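Keeping the grippers honest

Danuta Walczak talks about brass bushings the way other people talk about their gardens. She looks after the pair of hand-held grippers at Bednarek, where operators use them to pick up phone cases and put them in a tray so that the robot cell next door, Vomine, can learn from the motion. I caught her at the bench with a screwdriver behind one ear and a great deal to say.
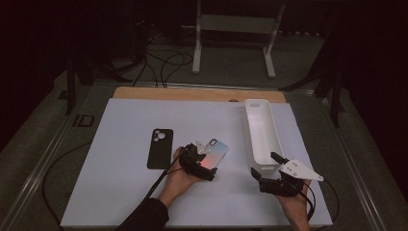
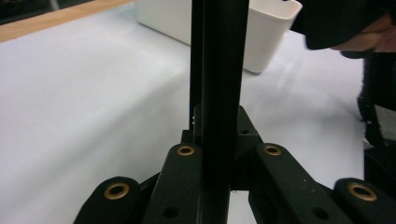 The two grippers at the bench with phone cases and tray; second, the linkage with its four brass bushings.

"Look at those links!" she says. "Everything the fingertips do comes through those arms. If one bushing gets sloppy, the jaws stop closing square, and a thin phone case will tell you right away – it twists as you lift."

Her routine is simple. Every 400 cycles she wipes the arms down with a dry cloth, because dust creeps into the joints. Then she holds the tool up to her ear and works the jaws slowly (I tried it, and the clean one really is quieter). Next come the screws in the mounting block, each given a light touch with the driver. The whole check takes 16 minutes when the phone isn't ringing.

"I used to oil everything," she says, laughing. "Gobnait cured me of that."

Gobnait Cullinane set up the cell in December and still has firm views on lubricant. "Oil holds grit," she told me. "Run it dry, and swap the bushing when you can wiggle the arm." The first one lasted 363 hours, a number Walczak has penciled inside the lid of the spares box.

Cables are her other passion. She leaves enough slack for a full turn of the wrist and checks the plug end after every shift. "People blame the software first. I go to the cable first, and I'm usually having my coffee while they're still reading logs."

Does she ever use the grippers herself? "Oh, all the time! You have to wear one to know what it needs. Your hand notices a stiff joint well before the data does." She has a new set of bushings from Histach on order, and she has already cleared a drawer for them.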